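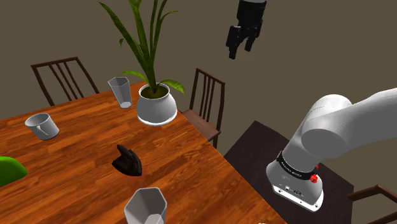 지난 글에서 시뮬레이션으로 학습한 파지 정책을 손목 카메라 시점만으로 돌려 보겠다고 적었는데, 그 결과를 정리한다. 5월에 시작한 일이고 중간에 다른 과제로 한참 쉬었다.

질문은 간단하다. 외부 카메라가 테이블 전체를 보고 있을 때와 손목 카메라만 있을 때, 같은 정책 구조가 얼마나 다르게 행동하는가. 외부 시점은 물체 사이의 관계를 알려 주지만 팔이 작업 영역을 가리기 쉽다. 손목 시점은 손가락 근처가 잘 보이는 대신 조금만 내려가도 나머지 물체가 시야에서 사라진다. 둘을 합치면 좋다는 결과는 이미 많아서, 이번에는 일부러 하나씩 떼어 놓고 봤다.

환경은 Kultthorpe라고 부르는 내부 장면 묶음을 썼다. 나무 테이블 위에 화분, 컵, 머그, 다리미 같은 생활용품을 올려놓고 배치를 무작위로 바꾼다. 머그는 옆으로 넘어진 상태로 시작하는 경우도 넣었다. 똑바로 선 머그만 학습하면 손잡이 위치에 지나치게 의존하는 정책이 나온다. 화분은 잎이 문제다. 충돌 형상을 잎까지 정밀하게 만들면 느려지고, 화분 본체만 남기면 그리퍼가 잎을 그냥 통과한다. 나는 후자를 택했고, 그 대가는 뒤에 적는다.

시연 데이터는 모션 플래너로 만든 궤적 1,000개다. 사람이 원격 조작한 데이터는 섞지 않았다. 그중 266개는 접근 각도가 관절 한계에 너무 가까워서 버렸다. 처음에는 그대로 두고 학습했는데, 정책이 팔을 끝까지 뻗은 채 떠는 동작까지 배워 버렸다. 필터는 단순한 임계값 하나다. 더 똑똑한 방법이 있겠지만 이걸로 떨림은 사라졌다.

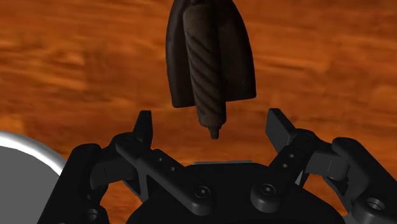
손목 시점에서 가장 까다로운 것은 물체의 자세보다 거리였다. 손가락 끝과 물체 끝이 화면에서 나란히 보여도 실제 깊이는 꽤 어긋나 있을 수 있다. 외부 시점이 없으면 정책은 물체의 크기 변화에 기대어 거리를 짐작하는데, 나선형이나 얇은 판처럼 생긴 물체에서는 이 짐작이 잘 맞지 않는다. 손가락을 너무 일찍 닫는 실패가 대부분 여기서 나왔다. 나무 결 무늬도 영향을 준다. 상판 텍스처를 단색으로 바꾸면 조기 닫힘이 오히려 늘었다. 정책이 결 무늬를 거리의 단서로 쓰고 있었던 것으로 보인다. 확인하려면 결의 크기만 바꿔서 다시 돌려 봐야 한다.

개선책으로 두 가지를 시험했다. 첫째는 Coutinho라고 이름 붙인 보조 손실이다. 이미지 특징에서 두 손가락 중점과 목표 물체 사이의 거리를 예측하게 하고, 그 오차를 행동 손실에 더한다. 추론할 때는 예측 헤드를 떼어 낸다. 둘째는 과거 프레임을 함께 넣는 것이다. 길이를 2프레임으로 했을 때 조기 닫힘이 눈에 띄게 줄었고, 18프레임까지 늘리면 다시 나빠졌다. 긴 이력을 주면 정책이 현재 영상 대신 직전 행동을 베끼는 흔한 현상이다.

두 방법을 같이 쓰면 보조 손실만 쓸 때와 차이가 거의 없었다. 그래서 지금은 보조 손실만 남겨 두었다. 코드가 짧고 메모리도 덜 든다.

외부 시점만 쓴 정책은 다른 식으로 실패한다. 접근은 안정적인데, 마지막 순간에 팔과 그리퍼가 물체를 가리면 손가락을 닫지 못하고 멈춘다. 카메라를 높이면 덜하지만 그러면 낮은 물체의 윤곽이 흐려진다. 장면마다 카메라를 조정하기 시작하면 비교가 의미 없어지므로 위치는 고정했다.

앞서 말한 잎 문제. 충돌을 무시한 탓에 정책이 잎 사이를 가로지르는 경로를 아무렇지 않게 고른다. 시뮬레이션 점수에는 잡히지 않지만 실물에서는 화분이 넘어갈 수 있다. 다음 장면 묶음인 Sendstead에서는 잎을 굵은 캡슐 몇 개로 근사할 생각이다.

실물 실험은 아직 하지 않았다. 위의 이야기는 전부 시뮬레이터 안에서의 결과이고, 렌더링 조건도 한 가지뿐이다. 조명과 벽 색을 바꾼 평가를 먼저 돌리고, 그다음에 Cukerside 쪽 설정 파일을 정리해서 올리겠다.

11/10/2019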